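Skasside Two-Arm Teleop Kit: the long weekend review
Posted 30 May 2025 by Hok-lam Wan

The Skasside kit promises that you can teach a pair of arms a household job by steering them through it yourself. You hold the leader handles, the arms copy you, the Prurnetti software records every wobble. I gave mine the job of bagging sweets for party favors, a task my niece does for free.

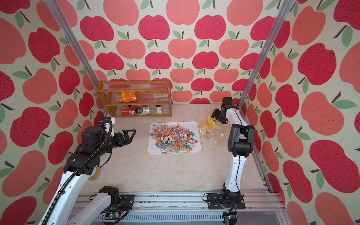

The starting pile, with the apple wallpaper I no longer notice.

Setup took me most of an evening. The manual budgets 30 minutes, presumably for someone with 10 extra fingers. Once calibrated, though, the handles feel good - light, slightly springy, with very little lag. 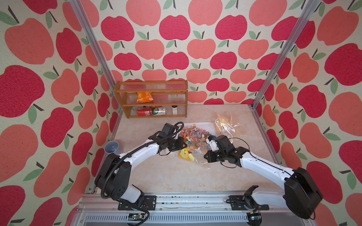 Both grippers over by the tray, yellow chick-or-duck thing in between.

Bimanual work is where you find out how much your hands do without telling you. One gripper has to hold the bag while the other goes shopping. My first 13 recordings were mostly me apologizing to a bag.

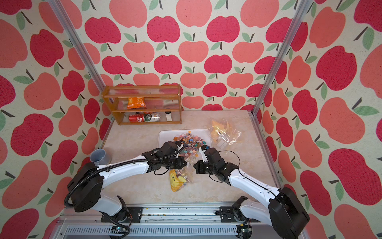
Photo: Hok-lam Wan / Iraren Reviews

Thin plastic is the hard part, and the stock fingers are a bit blunt for it. Tarmo Butkienė, who has the older Pereyra kit, told me to slow down and delete the bad takes. Good advice, annoyingly. The wrist view helps a lot when you're lining up on a stick.
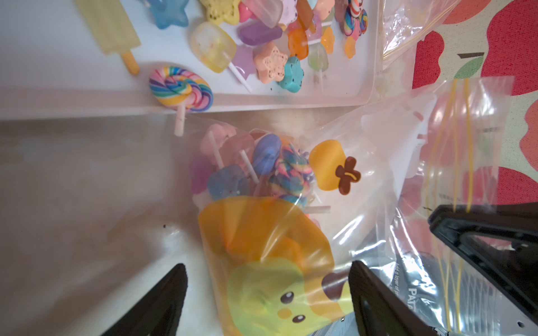 Playback is easy to scrub and trimming a take is two clicks, but you can't rename takes in bulk, so I now own a folder full of "untitled." Cable routing is also on the generous side.

Would I buy it again? Yes, with softer fingertips in the same order. Four stars.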